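4.3 Acompanhar uma série e receber avisos de novos episódios

Esta secção aplica-se à aplicação Nadden para televisor, versão 10 ou posterior.

1. No menu principal, abra Catálogo > Séries.
2. Selecione o título e prima OK. A ficha da série é apresentada.
3. Escolha Acompanhar. O ícone passa a preenchido.
4. Em Avisos, indique se pretende ser notificado na estreia da temporada, em cada episódio ou em ambos os casos.
5. Prima Voltar para guardar.

Nota: os episódios divididos em 2 partes contam como entradas separadas e geram avisos separados. 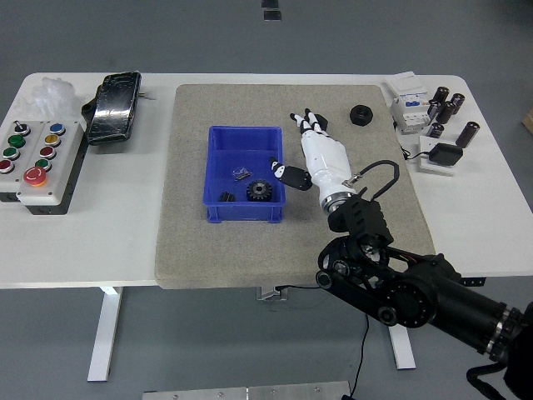

Fig. 4-2. Tabuleiro azul com engrenagens pretas e saco de peças pequenas.

Para ocultar sinopses e miniaturas de episódios não vistos, ative Definições > Ecrã > Sem spoilers. A opção é guardada por perfil - os restantes perfis da conta não são alterados.

Atenção: ao eliminar um perfil, a lista de séries acompanhadas é apagada e não pode ser recuperada. Exporte-a previamente em Conta > Exportar lista.

Se surgir o erro 823, a lista não foi sincronizada. Termine a sessão, volte a entrar e repita os passos 3 a 5.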